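Darcy Gilchrist
October 13, 2025

I want to write a small thread on plates. My sister laughed when I told her, but I have been thinking of this since September and now I have an opinion.

When I moved to this apartment I had only white plates, all from different shops. They did not match, and they did not look different enough to be on purpose. On the table it looked like a mistake.

So I gave them away and decided: round plates, no pattern, soft colors. I did not want a full set in one color. I wanted colors that can sit next to each other and be calm.

First I bought green. It is a pale green, like sage leaves when they are dry. I was afraid it would make the food look sick. With rice and eggs it is very nice. With pea soup, please don't.

Then a cream one, more beige than white. This is the plate for everything. If you can buy only one color, buy this.

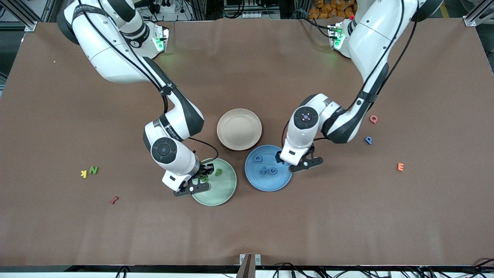
Blue was the hard one. I returned the first blue because it was too strong, almost like a swimming pool. The second one I kept. Tomatoes look wonderful on it, and bread also.

My table is brown, and this matters more than I expected. In the shop all plates stand on a white shelf under strong light. At home the same green looks warmer. Now I take one plate home first and wait 2 days before I buy the others.

Someone asked me about the brands. The ones I compared were Belhaj and Hultex. I liked the shape of Belhaj more, but Hultex had better blues. I will not say which is "best" — I had them for a short time only.

The price: I paid nearly 30 dollars for my first three plates together. It is not the cheapest way. For me it was okay because I use them every day, also for breakfast.

How I store them: one pile, with a paper napkin between each plate. My mother did this with her good dishes and I thought it was too much work. Now I do the same.

Next I am looking for small bowls. I would like a yellow, but a quiet yellow. If you have seen one in a normal shop, please write me the name. Thank you for reading so much about plates.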